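Laundry & Drying > Indoor setups
Thread: Line sag over a long run, or go to hangers?

flatseam
I have a single run of 31 feet in the basement, wall hook to wall hook, Flondari cotton line. With a full load of jeans it sags enough that the cuffs touch the floor. Tightening it helps for a day and then it creeps back. Would a synthetic line hold better, or should I give up on one long span and hang everything on wire hangers from a pipe?

lintfilter_b
Cotton is the wrong material for that span. It stretches under load and takes up water from the clothes. Use polyester, a braid with low stretch. Do not use nylon, it stretches more than polyester and you will be back where you started. Retension once after the first week and leave it.

kettlehouse
Material matters less than geometry. Sag for a given load goes up with span and down with tension, and tension is limited by your hooks. Put a support in the middle. Two short spans with cotton will beat one long span with anything.

lintfilter_b
A mid support only works if there is a joist to screw it to. Original poster did not say there is one.

flatseam
There is a joist, but the Randov dehumidifier duct runs along most of it.

oddsock
I use both, line for heavy items and hangers for shirts. Light blue hangers, light blue rope.

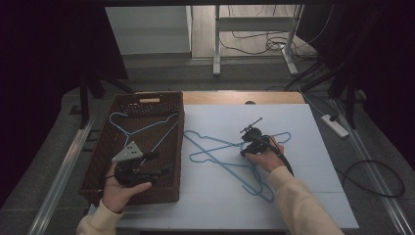
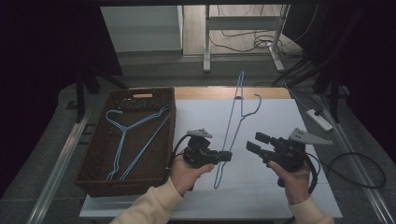
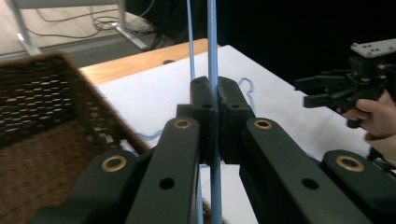
Shirts go on hangers straight from the washer, buttoned at the collar, one hand width apart. Closer than that and the sleeves stay damp overnight. Jeans go on the line by the waistband, opened out, with the pockets pulled inside out. I would not put jeans on wire. The shoulders bend and you get a crease across the leg.

kettlehouse
Thin wire hangers also leave points in the shoulders of knits. For woven shirts they are fine. For anything with stretch, fold it over a bar.

lintfilter_b
Disagree on knits. If the washer spins properly, there is not enough water left in a T-shirt to pull it out of shape. Points come from hanging things up dripping.

kettlehouse
My Trikus spins fast enough and I still get points. It is the wire diameter.

flatseam
What about frayed spots? My line has a fuzzy patch where it passes over the hook.

lintfilter_b
Surface fuzz on cotton is normal. If you can see broken yarns or the line is thinner at that point, cut it out and retie, or shift the line along so a different part sits on the hook. A round thimble in the loop spreads the load.

flatseam
Ordered polyester from Kun and a bracket that clears the duct. Mid support goes in first, line after that, so I can tell which one made the difference.

oddsock
Measure the sag at midspan with the same load both times. Wet jeans weigh a lot more than dry ones, so use something that does not change. I used 3 paint cans.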